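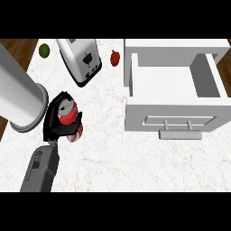 ## 単腕把持セル 事前点検表(シミュレーション段階)兼コメント記録

- 対象:台所作業セル「Kulix」単腕構成
- 作業:缶の把持、持ち替えなしの移載、引き出し操作
- 点検時期:2022年9月
- 点検者:Čestmír Sýkora(Bomwood 安全評価担当)
- 提出先:Dinwood 設備安全係
- 版:第20版

判定の記号は次のとおり。

- [x] 適合
- [ ] 未適合または未確認
- 保留は行末に(保留)と記す。保留は適合として集計しない。

本表の適合は実機の運転許可を意味しない。実機への移行には、別紙のリスクアセスメント、設置後の停止性能測定、防護方策の妥当性確認を要する。ISO 10218 の両部および ISO/TS 15066 は参照文書として扱い、本表の項目番号は規格の箇条番号と対応しない。

### 1. 作業範囲と配置

- [x] 1.1 天板上の全物体が物体一覧に登録されている
- [x] 1.2 対象物と対象外物体が一覧上で区別されている
- [x] 1.3 缶の移載先として、取っ手より手前の右側天板が空いている
- [x] 1.4 引き出しの可動方向に物体が置かれていない
- [ ] 1.5 左側の大型円筒体について、衝突形状が表示形状と一致している
- [ ] 1.6 天板の外側が進入禁止領域として設定されている(保留)

**コメント**

1.2:対象物は赤い缶のみ。ライム、トースター、赤いピーマンは対象外とし、接触した時点で当該試行を失敗に分類する。軽く触れただけの場合も同じ扱いとする。

1.4:引き出しの取っ手は前板から手前へ突き出ている。引き出しを開けない試行でも、取っ手は固定障害物として経路計画に含めること。旧版では前板までの平面を障害物境界としており、取っ手が境界の外に出ていた。修正済みのモデルで再点検した。

1.5:把持位置のすぐ左に円筒体の端面がある。表示モデルの端面には縁が付いているが、衝突モデルは縁のない単純円柱であった。Herrero から差し替え用の形状を受領するまで未適合とする。仮の処置として、衝突形状の半径を13 mm拡大した。この拡大値は余裕を見た暫定値であり、実機の離隔距離の根拠に使ってはならない。

1.6:天板の周囲に木の床が見える箇所がある。物体を天板外に落とした場合の判定は実装されているが、アーム自体が天板外へ出た場合の判定が未実装。落下判定で代用することは認めない。

### 2. エンドエフェクタと把持

- [x] 2.1 グリッパの指の衝突形状が有効である
- [x] 2.2 把持力の上限が設定ファイルに明記されている
- [x] 2.3 把持力の上限を上位の計画器から変更できない
- [x] 2.4 缶の傾きが姿勢推定の出力に反映される
- [ ] 2.5 動力喪失時の把持状態が仕様書に定義されている
- [ ] 2.6 缶の変形または内容物の漏れに対する処置が定められている

**コメント**

2.2:設定ファイル上の上限は20 N。単位の記載がない行が別に残っているため、削除または単位を追記すること。

2.4:缶は上面を上やや左に向けて傾いた状態で把持されている。直立を前提とした置き動作をこの姿勢から開始すると、底面の縁が先に天板に当たる。置き動作の前に姿勢補正を入れ、補正が完了しない場合は下降を開始しない条件とした。条件の有無はログの遷移名で確認した。

2.5:シミュレーションでは動力喪失を「全関節固定、把持維持」として扱っている。実機のグリッパが同じ挙動になる保証はない。把持維持か開放かをメーカ文書で確定し、その両方について落下範囲を検討すること。Herrero への照会は4月に出したものが未回答のまま残っており、再送を依頼した。

2.6:剛体モデルでは缶はつぶれない。したがって、つぶれに関する試験結果は存在しない。「異常なし」と記載されていた欄を「未試験」に訂正した。

### 3. アームの動作

- [x] 3.1 使用アームが一台に限定され、二台目の起動が禁止されている
- [x] 3.2 関節速度の制限が全動作区間で有効である
- [x] 3.3 手首部と前腕部の自己干渉判定が有効である
- [x] 3.4 開始姿勢への復帰経路が、往路とは別に検証されている
- [ ] 3.5 把持物を含めた外形で経路が検証されている

**コメント**

3.1:双腕用の起動スクリプトを流用しているため、設定だけでは不十分と判断した。二台目のモデルを読み込まない構成に変更し、起動時の構成一覧で確認している。

3.2:制限値の確認は手先速度だけで行わないこと。前腕が左下から斜めに進入する姿勢では、手先が遅くても肘側の速度が高くなる区間がある。記録した277試行について全関節の最大値を抽出し、超過がないことを確認した。抽出結果は試行番号順に添付。

3.4:復帰時に往路を逆再生する実装は廃止。引き出しの開度が往路と復路で異なる場合、同じ経路を使えない。

3.5:経路検証の外形がグリッパ単体のままになっている。缶はグリッパの下端より下へ出ているため、把持中は下方向の余裕が不足する。把持成立の時点で缶の外形を手先に結合し、解放時に切り離すこと。切り離しの遅れも試験項目に加える。

### 4. 視点と認識

- [x] 4.1 上方視点の画像から缶とグリッパを識別できる
- [x] 4.2 画像が更新されない場合に新しい動作指令が出ない
- [ ] 4.3 アームによる遮蔽が生じた場合の処置が定められている
- [ ] 4.4 天板面からの高さが上方視点以外の手段で確認されている

**コメント**

4.1:識別率は本表の判定対象にしない。点検では、識別に失敗した際に停止側へ遷移することだけを確認した。

4.2:画像の時刻が古い場合と、時刻は新しいが内容が同一の場合を別々に試験した。後者は旧版で検出できなかった項目である。現在は両方とも停止に遷移する。

4.3:上方からの視点では、黒い指が缶の胴の一部を覆う。遮蔽時に直前の姿勢推定値を使い続ける実装は、使用時間の上限を設けたうえで許容する。上限値が未定のため未適合とした。値の決定はBomwood側で行う。

4.4:真上からの画像一枚で、物体が天板に接しているか浮いているかを判定しないこと。試行記録の一部で、画像を見ただけで「接地済み」と記入した例があった。接触情報または高さの数値を併記すること。記入者欄が空白の記録は無効とする。

### 5. 停止と復帰

- [x] 5.1 停止指令が計画器を経由せずに制御器へ届く
- [x] 5.2 停止中に指令が蓄積されない
- [x] 5.3 停止解除だけでは動作が再開しない
- [ ] 5.4 把持中の停止からの復帰手順が文書化されている
- [ ] 5.5 実機の非常停止回路との対応表がある(保留)

**コメント**

5.1:ここで確認したのはソフトウェア上の停止指令である。非常停止機能としては評価していない。報告書の見出しに「非常停止試験合格」とあるのは誤りで、「停止指令試験」に改めること。

5.3:解除と再始動は別操作とする。画面上のボタンを一つにまとめる提案がDinwoodから出ているが、不採用とした。

5.4:復帰手順には少なくとも次を含める。

1. 缶の有無と姿勢を確認する。
2. 円筒体とトースターに対する離隔を確認する。
3. 手動低速モードを選択する。
4. 缶を空いた天板上へ下ろす。
5. グリッパを開き、缶との結合が解除されたことをログで確認する。
6. アームを開始姿勢へ戻し、自動運転の再始動を操作者が行う。

手順2で離隔を確保できない場合は手順4へ進まず、試行を終了する。シミュレーション内で物体を強制移動して続行した記録は、復帰試験の実績に数えない。

### 6. 記録と変更管理

- [x] 6.1 モデル、設定、制御プログラムの版が試行記録に残る
- [x] 6.2 失敗した試行が削除されていない
- [x] 6.3 シミュレーション画像に、実機の写真と混同しない表示を報告書側で付している
- [ ] 6.4 物体配置を変更した場合の再点検範囲が定められている

**コメント**

6.2:失敗として分類された試行は111件。分類の内訳は添付の一覧による。対象外物体への接触と把持失敗が重複した場合は、先に発生した事象を主分類とし、もう一方を備考に残す。

6.3:説明文に「実環境」と記載した頁があり、修正を指示した。報告書の図番号は変更しない。

6.4:配置変更時は、少なくとも1節と3節を再点検する。白いキャビネットの位置または向きを変えた場合は、引き出しの可動範囲と復帰経路も対象に含める。テクスチャのみの変更では4節を再点検すること。天板の模様を変えた際に、缶の輪郭抽出結果が変わった例がある。

### 是正事項一覧

| 項目 | 担当 | 処置 | 次段階への条件 |
|---|---|---|---|
| 1.5 | Herrero | 円筒体の衝突形状を差し替え | 必須 |
| 1.6 | Bomwood | アームの天板外進入判定を実装 | 必須 |
| 2.5 | Herrero | 動力喪失時の把持状態を回答 | 必須 |
| 2.6 | Dinwood | 変形・漏れ時の処置を文書化 | 必須 |
| 3.5 | Bomwood | 把持物を含む外形で再検証 | 必須 |
| 4.3 | Bomwood | 推定値の使用時間上限を決定 | 必須 |
| 4.4 | Dinwood | 記録様式に高さの欄を追加 | 実機搬入前まで |
| 5.4 | Dinwood | 復帰手順書を発行 | 必須 |
| 5.5 | Dinwood | 非常停止回路との対応表を作成 | 実機搬入前まで |
| 6.4 | Bomwood | 再点検範囲を変更管理規程に追記 | 実機搬入前まで |

総合判定:**次段階への移行不可。** 「必須」の項目を是正したのち、該当節のみ再点検する。1.5の形状差し替え後は、3.4および3.5も再実施する。旧形状で得た結果を流用しないこと。

点検者署名:Čestmír Sýkora
Dinwood 受領欄:未記入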